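The last retained crew

Stiton has had a fire station since before it had street lighting. It stands on the road out towards Okeke, a single bay with a red door and a drill yard behind, and when a call comes in the people who staff it leave whatever they are doing and run. Most of them live within a few streets.

The county wants to know whether that can go on. A review due to be published in March will set out what happens to the smaller stations, and Stiton is one of those whose future is in doubt. Last year its crew answered 85 calls. Kekton, the full-time station down the valley, answered 451.

Put like that, the case looks simple. Kekton has two engines, a crew on site day and night, and room for more. The county's draft plan would keep the Stiton building as a store and send the Kekton engines instead. The saving would go towards new breathing equipment and a third crew on nights.

Ihor Hnatiuk has been on call at Stiton for most of his working life and is now in charge of the station. He does not dispute the figures. What bothers him is the road. It is single track for long stretches, it floods at the bottom by the old dairy, and in summer it fills up with caravans heading for the reservoir.

"On a clear night they'll be here in good time," he says. "I wouldn't want to plan around clear nights."

The station needs 10 firefighters to be sure of turning out an engine at any hour. It has seven. Two of those work in Kekton during the day and cannot book on until the evening, so on a bad day the engine stays where it is and the call goes to Kekton anyway. The county calls this availability, and Stiton's has been falling for years.

Recruitment is the main trouble. The job used to be filled by people who worked in the village – at the dairy, the timber yard, the garage – and whose bosses let them go when the alerter sounded. The dairy has closed and the yard has been sold. Newer residents tend to commute, and the training takes up a lot of weekends.

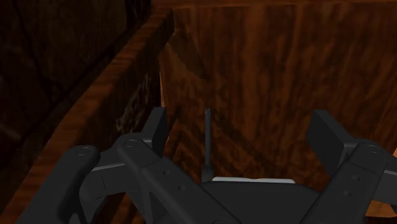
Myung-ja Yang thinks the village has had plenty of warning. Her view is that an engine which turns out only some of the time gives people a false sense of safety, and that she would sooner know for certain who was coming, even if they had further to drive. She said as much at the public meeting, and a few heads nodded.

They were in the minority. The hall at Stiton was full that evening and the questions ran well past the time set aside. People asked about the school, the thatched houses by the church, and the farms up on the tops where the water supply is poor. Several wanted to know why the retainer paid to on-call crews had not kept up with the cost of living.

One suggestion may get a proper hearing. It would pay a small crew to be at Stiton on weekday mornings and afternoons, when cover is thinnest, and leave nights to the on-call firefighters. The county has agreed to cost it before the review is finished.

In the meantime drill night goes on as usual. Hnatiuk has two applicants going through their medicals, and one of them works from home.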